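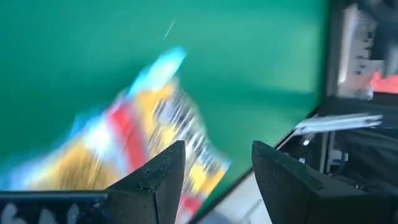 海外からの訪問団をお迎えして商談会を開くとき、主催者のみなさまがいちばん最後まで頭を悩ませるのは、会場の広さでもお弁当の手配でもなく、言葉のことではないでしょうか。大きなホールの基調講演なら通訳ブースを組めばよいのですが、困るのはそのあとの、小さな机が並んだ個別商談の時間です。写真の緑のようにぱっと目を引く無地の面があって、その手前に色あざやかな包みがひとつあれば、言葉が通じなくても人は足を止めてくださいます。けれども、足を止めてくださったお客様と最低発注数量や船積みの条件まで話を進めるには、やはり双方の声がきちんと届かなければなりません。商談用の同時通訳受信機セット「Tevero(テヴェロ)」は、その机ひとつぶんの会話のために作りました。

Tevero 商談会用ワイヤレス通訳セット
製造・販売:Skovileo

どんな場面でお使いいただいているか

二国間の経済フォーラム、商工団体どうしの交流会、自治体の海外ミッションの受け入れ、工業団地の視察。だいたいこのあたりが、私どもにいただくお問い合わせの中心です。どれも共通しているのは、午前中は全員がひとつの部屋に集まり、昼をはさんで午後は小さな組に分かれる、という進み方をすることです。午前と午後で機材を入れ替えるのは本当に骨が折れますし、昼休みのうちに終わらなかったという話もよく伺います。

Teveroは、午前の講演で使っていた受信機を、参加者の方が首にかけたまま午後の商談の机へ持っていけます。親機のつまみを「全体」から「卓」に切り替えると、受信機は近くの卓上送信機を探しはじめ、席についたところで机の番号が画面に出ます。番号が手元の案内状と合っていることを確かめて、横のボタンを一度押していただければ、それで準備は終わりです。

工場や倉庫をまわる視察にもそのままお持ちいただけます。ただ、フォークリフトが行き交うような場所では、周りの音が聞こえるように片耳タイプのイヤホンをお使いください。両耳タイプは会議室用です。これは視察先の安全担当の方からもよく言われることですので、お申し込みのときに視察の有無をお知らせいただけると、最初から片耳タイプを多めに入れておきます。

セットの中身

親機 一台
卓上送信機 八台
受信機(首かけ式)四十台
通訳者用マイク付きヘッドセット 四本
片耳イヤホン、両耳イヤホン 各四十本
充電ケース 二箱
机番号札、予備の首かけひも、清拭用クロス
取扱説明書(日本語、英語、アラビア語)

受信機の数が足りないときは、増設ケースを一箱ずつ足していけます。一つの親機にぶら下げられる受信機は1000台までですから、商談会でこの上限に当たることはまずないと思います。むしろご相談が多いのは逆のほうで、「うちは八社しか来ないのに四十台もいらない」とおっしゃる方のために、卓上送信機二台と受信機十台の小さなセットもご用意しました。こちらは手提げの布ケースに入っていて、電車での移動にも向いています。

受信機のこと

首からかけて半日過ごすものですから、作る側としては大きさと重さにずいぶん気をつかいました。卓上送信機は一台273グラム、文庫本を少し重くしたくらいです。受信機はそれよりもずっと軽く、名札のひもと絡まないように、ひもの留め具を背中側ではなく肩のところに寄せてあります。名札と受信機とイヤホンのコードが胸元で三つ巴になってしまうのは、商談会にいらしたことのある方ならきっと覚えがおありでしょう。

画面に出るのは、机の番号、言語、電池の残り、この三つだけです。試作のころは音声の波形なども出していたのですが、商談の相手が手元の画面ばかり気にしてしまうというお声があって、すっぱりやめました。文字は大きめで、老眼鏡をかけ替えなくても読めるようにしてあります。音量は側面のつまみで、手袋をしたままでも回せます。

電池は、朝の受付から夕方の懇親会までお使いいただけるだけの容量があります。お昼のあいだに充電ケースへ戻していただくとさらに安心ですが、戻し忘れた方がいらしても、そのまま午後を終えられるようにと考えて選びました。

混信を防ぐしくみ

個別商談でいちばん気をつけなければならないのは、隣の机の話が聞こえてしまうことです。価格の話、独占販売権の話、まだ公表していない工場の計画。そういう話が、たまたま隣に座った同業の方の耳に入ってしまっては、主催者のみなさまの面目にもかかわります。

Teveroの卓上送信機は、机ごとに別々の鍵で音声を暗号化しています。受信機がその机につながるには、送信機の上面に近づけてボタンを押す必要があり、離れた席から勝手に聞くことはできません。商談が終わって送信機の「終了」を押すと鍵は捨てられ、次の組には新しい鍵が使われます。録音の機能は付けておりません。議事の記録が必要なときは、双方の同意のうえで別の機器をご用意ください。

机と机の間は、できれば人が二人すれ違えるくらい空けていただくと、肉声のほうも気にならなくなります。電波は大丈夫でも、声の大きな方はいらっしゃいますので……。

通訳者のみなさまへ

機材の話になると、どうしても主催者と参加者のことばかり書いてしまいますが、一日じゅう話し続けるのは通訳者の方です。ヘッドセットは、通訳者のシュテファーニア・コヴァーチクさんに何度も試していただいて、耳当ての布とマイクの腕の長さを決めました。最初にお渡ししたものは「昼までは良い、三時には外したくなる」と返され、次のものは「四時」、いまのものでようやく合格をいただいています。咳払いのときに押す消音ボタンは、手元とヘッドセットの両方についています。

交代の操作も簡単です。次の通訳者が自分のボタンを押すと、いま話している方のヘッドセットに小さな灯りがつき、話の切れ目で手を離せば引き継がれます。急に音が切れることはありません。

それから、貿易と投資の用語集を紙の冊子でお付けしています。関税、原産地証明、信用状、合弁契約、源泉徴収といった項目を483語、日本語と英語とアラビア語で並べたものです。編集はカウサル・バローチが担当しました。冊子は書き込みができるように、余白を広くとってあります。ご自分の分野の言葉を足しながら、何年も使ってくださっている方もいらして、そういう一冊を見せていただくと、作った側は何とも言えず嬉しいものです。

レンタルとご購入

年に一度か二度の催しでしたら、レンタルをおすすめしています。貸出は前日着、翌日返送が基本で、往復の送料と清掃はこちらで持ちます。返送用の伝票は箱のふたの裏に貼ってありますので、どうぞはがしてそのままお使いください。イヤホンの耳に当たる部分は毎回新しいものに替えてお送りします。

月に何度も商談の場を持たれる商工団体や、海外の取引先を定期的にお迎えになる会社さまには、ご購入のほうがお得になることが多いようです。お使いになる回数と人数を書き添えてお問い合わせいただければ、両方のお見積もりを並べてお出しします。レンタルのほうが安く済みそうなときは、正直にそう申し上げます。

消耗品の単品価格は次のとおりです(税別)。
片耳イヤホン 一本 900円
首かけひも、机番号札、用語集の追加冊子は、お見積もりのときにご案内します。

導入された方の声

「午後の部になると、机のあいだを走りまわって通訳者を呼びに行くのが私の仕事でした。受信機を配ってからは、席に座ってお茶を飲む時間ができました」(アリーバ・アッバーシさん、商談会事務局)

「繊維の買い付けの話で、細かい番手の数字を何度も聞き返さずに済んだのがありがたかったです。欲を言えば、受信機の色をもう少し選べるといいですね」(ダニヤル・ブハーリーさん、参加企業)

色についてのご要望は、ほかの方からもいただいています。いまは濃い灰色の一色ですが、団体ごとに見分けがつくよう、ひもの色を選べるようにする準備を進めています。

よくいただくご相談

会場の無線LANに影響はありませんか。
使っている帯域が別ですので、通常の会議室やホテルの宴会場でしたら問題なくお使いいただけます。舞台音響のワイヤレスマイクがたくさん入る会場では、事前に周波数の表をお送りください。こちらで重ならないように設定してからお届けします。

海外へ持っていけますか。
電波の決まりは国によって違いますので、行き先をお知らせください。そのまま使える国、設定を変えれば使える国、現地で機材を手配したほうがよい国に分けてご案内しています。通関の書類の下書きもお手伝いします。お早めに、できればひと月前にはご一報ください。

通訳者も紹介してもらえますか。
言語とお日にちによりますが、提携先のPrulader(プルレイダー)を通じてご紹介しています。通訳料はそちらとの直接のご契約になります。繊維、農産加工、再生可能エネルギーのように専門の決まった商談では、分野も合わせてお伝えください。

当日、機械に詳しい者がいないのですが。
受付の方が説明書の一枚目だけ読んでくだされば動かせるように作りました。それでもご不安なときは、技術担当のファハド・ヴィルクか、その日の担当者が朝の準備からお手伝いに伺います(交通費のみ頂戴します)。

イヤホンが耳に合わない方がいらしたら。
補聴器をお使いの方や、イヤホンが苦手な方のために、首かけ式の小さなスピーカーもお貸ししています。音が周りに少し漏れますので、個別商談の席では机の配置をご相談させてください。

受信機をなくされたときは。
商談会では、首にかけたままお帰りになる方がどうしても出てきます。返送の箱に入っていなくても、まずはあわてずにお知らせください。二週間お待ちして、戻ってきた分のご請求はいたしません。出口に返却かごを置いて、机番号札と同じ大きさの札で「こちらへ」と三か国語で出しておくと、ずいぶん戻りがよくなります。その札もセットに入っています。

試聴会のご案内

文章でいくら書いても、音のことは聞いていただくのがいちばんです。Skovileoの事務所では、毎週水曜日の午後に試聴会を開いています。机を三つ並べて、実際に二つの言葉で商談のまねごとをしていただきますので、できればお二人以上でお越しください。御社の製品のパンフレットをお持ちいただくと、普段の言葉で試せて、より感じがつかめると思います。遠方の方には、小さなセットを五日間お貸しする形でもお試しいただけます。

11月は催しが重なる時期で、レンタルの箱が早くに埋まってしまいます。日取りがまだ固まっていなくても、仮押さえだけでお受けできますので、どうぞお気軽にお声がけください。

お問い合わせの際にお知らせいただきたいこと
催しの名称と、おおよその日程
全体会の人数と、個別商談の机の数
必要な言語
視察の有無
会場の名前(お決まりの場合)

お返事は二営業日以内にいたします。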